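Re-keying the Clolbridge rain gauge records

2 November 2018

The paper rainfall sheets from the Clolbridge gauge are now all in one file. The file has one row per reading and five columns: date, time, depth in millimeters, observer initials, remark. I'm writing down the decisions I made while typing, mainly so that I can find them again when somebody asks why the February totals don't match the ones in the old bulletin.

Units first. The early sheets are in inches to two decimal places and the later ones are in millimeters to one. The changeover isn't marked. I found it by the jump in the typical size of the entries and then confirmed it against the Moltbridge gauge, which sits on the same side of the valley and tracks Clolbridge closely in frontal rain. I converted at 25.4 and kept one decimal. The original figure goes in the remark column with "in" after it, so the conversion can be undone.

Trace readings were the second problem. Observers wrote "tr", "T", a dash, or nothing. A dash means trace in Mercy Biwott's hand and means "not read" in everyone else's. Mercy confirmed this by email and was a little annoyed that I had to ask, as it was on the cover sheet of a binder I never received. I store trace as 0.0 with a T in the remark column. Not read is an empty cell. A blank on the sheet is also an empty cell, even when the days on either side are dry and the temptation is to put a zero.

Accumulated readings come third. When the gauge was left over a weekend, the Monday figure covers 3 days. The old bulletin spread it evenly across the days. I have left it on the day it was read, with empty cells before it and an A in the remark column. This doesn't change the monthly total unless the gap crosses the end of a month. It does cross in 8 places, and one of those is the February discrepancy. The bulletin moved part of the total back into January and I haven't. Anyone who wants the bulletin's method can apply it from the A flags.

Read times drift. The nominal time is 0900 but the Milldale relief observer read in the evening for a whole winter, which shifts the rain by a day against every other station. I kept the date as written and filled in the time. Correcting the date is a job for whoever does the comparison.

On checking: I keyed every sheet twice, a week apart, and compared the two files line by line. That gave 36 mismatches. Most were a 1 read as a 7. A handful were rows where I had skipped a line and slid everything up by one, and those are the ones to worry about, because the monthly total still looks right. Comparing totals alone would have missed them.

Lindsay Donnelly then went through the mismatches with the original sheets and overruled me on 2 of them. In both she was right. She has also pointed out that the Villalobos gauge has a longer record on worse paper, in pencil, and that the binder is in her hallway.

Next is the station move. The Clolbridge gauge was shifted out from under a sycamore at some point and the catch goes up afterward. I have the sheet with the note on it but the year is under a staple hole. Until that is settled I won't publish annual means. 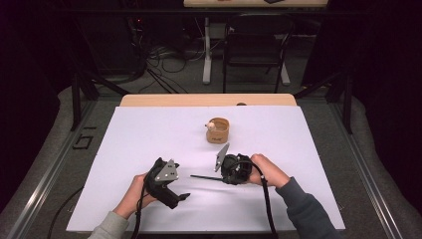
Both hands over the white board.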